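Workness Controls and Perception Group
Minutes of the regular software meeting, 2/24/22
Cavthorpe office, second floor, and by phone

Present: perception, planning, control, tooling. The test lab joined for items 3 and 4. Dalon sent regrets.

1. Minutes of the last meeting

Approved with one correction. Under "Tooling" the replay viewer was listed as released. It was on the staging server only, and was released the following week.

2. Perception

The slice detector was retrained with the new labels from Kapoor. The set now has 259 labeled images, all of single slices of sandwich bread. Edge error on the held-out images is better than with the October model. The remaining trouble is with pale slices under strong light, where the inside of the slice washes out and the detector follows the crust on two sides and guesses the other two. Perception asked whether exposure on the wrist camera could be locked. Control has no objection. Tooling pointed out that the locked value has to be stored with the recording or replay will not match.

Crumbs are still picked up as small objects by the segmentation step. Perception wants a minimum area filter. Planning prefers to keep the crumbs in the output with a flag, as they may be needed later for a wiping task. Agreed: keep them, flag them, and have the grasp planner ignore anything flagged.

The estimate of slice tilt is poor once the slice is off the surface. The present model was trained on flat slices only. More labels are needed for this case. Kapoor has been asked for a price.

3. Planning and control

The grasp planner now chooses the approach angle from the long side of the detected outline. This was merged last week. On nearly square slices the choice can flip between two angles from one cycle to the next, and the arm hesitates above the tray. Planning will add a hold so the angle stays fixed once the descent begins.

Downward contact was discussed at length. The control loop stops the descent on a force threshold, and the threshold was set for the foam test pieces. Bread gives way sooner and the fingers go in too far before the stop is reached. Lowering the threshold caused false stops in free air when the cables pulled on the wrist. Control proposed a low threshold that applies only in the last 10 mm above the expected surface height, with the old value everywhere else. The test lab would like this on a branch before it goes into the main build. Agreed.

The delay from image to motion command was measured at 700 ms in the worst case. Most of that is waiting in the message queue, and the fix is to drop old images instead of processing them in order. Control will take this on.

4. Test lab

The lab completed 21 recordings with the current build. They are on the shared drive under the bread folder, with wrist and overview views stored separately. Time stamps on the overview view drift against the wrist view in the longer recordings. Tooling will look at whether this comes from the recorder or from the export script.

The lab asked that the operator screen show which build is loaded. At present it has to be read from the log. Tooling agreed to add it to the title bar.

5. Tooling

The replay viewer can now step both views together. Requests: a key for jumping to first contact, and a way to draw the detector outline over the wrist view. The first is easy. The second waits on a change to the log format, which Dalon also needs to agree to.

Nightly builds failed twice on the license check. The license server has been moved and the address updated.

6. Actions

Perception: lock wrist exposure and record the value; add the crumb flag.
Planning: hold the approach angle during descent.
Control: two-level force threshold on a branch; drop old images in the queue.
Tooling: check time stamp drift; build number on operator screen; jump to first contact.
Test lab: repeat the short set once the threshold branch is ready.

7. Next meeting

Same time in two weeks. The log format goes first on the agenda.

Attachment to item 4 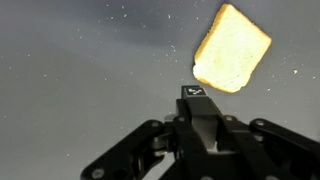
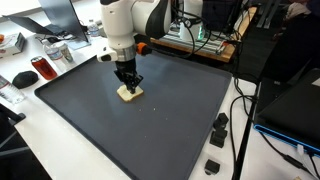
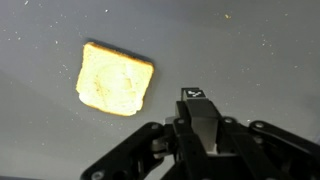

Bread handling at the test lab. First and third, wrist view; second, overview with the gripper on the slice.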